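Zwischenbericht zum Projekt Rasterix, Stand 2020-08-23

Hallo zusammen,

wie versprochen kommt der Bericht diesmal vor Quartalsende, und er fällt ein bisschen länger aus als der im April (da gab es ja ehrlicherweise fast nur Bestelllisten zu zeigen!). Inzwischen steht der Tisch, das kleine Förderband ist an seinem Platz, und ich kann endlich über etwas anderes schreiben als über Lieferzeiten.

Zuerst zum Band, weil Bindstead danach gefragt hatte. Wir haben uns für das lange, schmale Modell mit dem dunkelgrünen Belag entschieden. Das breitere hätte uns fast den ganzen Tisch weggenommen, und für einzelne kleine Teile brauchen wir die Breite sowieso nicht. Der Rahmen ist aus Aluminium und sitzt auf kleinen Füßen, die wir zweimal versetzt haben, bis das Band endlich gerade lief. Beim ersten Versuch wanderte der Gurt immer zur Wand hin, und ich habe einen halben Nachmittag lang an der falschen Schraube gedreht. Na ja. Jetzt ist es gut. 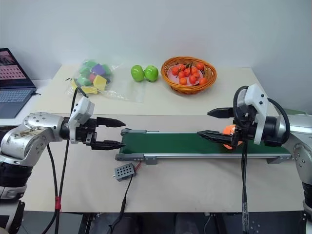
Als Testobjekt nehmen wir vorerst den orangen Ball. Der rollt gern weg, und gerade deshalb mag ich ihn: Wenn die Übergabe am Bandende mit dem Ball klappt, mache ich mir um die eckigen Teile wenig Sorgen. Bis jetzt haben wir 1057 Durchläufe protokolliert, geplant waren bis zum Herbst 1853. Wir liegen also ganz ordentlich im Plan, obwohl uns sieben Tage wegen des Umzugs in den Raum Judetti fehlen. Der neue Raum ist übrigens ein Gewinn, vor allem die schlichte weiße Wand hinter dem Tisch. Im alten hatten wir ständig Regale im Hintergrund, und die Auswertung kam damit gar nicht gut zurecht.

Offen sind noch die Kabel. Die hängen zum Teil in großen Schlaufen und vorne über die Tischkante, das will ich vor der nächsten Testreihe ordentlich führen. Kabelkanäle sind bestellt, Kosten rund 40 Euro, das läuft über den Posten Kleinmaterial und ändert am Budget nichts.

Als Nächstes kommen die Teile von Mwaipopo aufs Band, zuerst die leichten. Dafür bräuchte ich von euch noch die Freigabe für den zweiten Satz Musterteile, am liebsten bevor die erste Kiste durch ist. Die Protokolle schicke ich gesondert, die Tabelle war für den Anhang zu groß.

Viele Grüße aus der Werkstatt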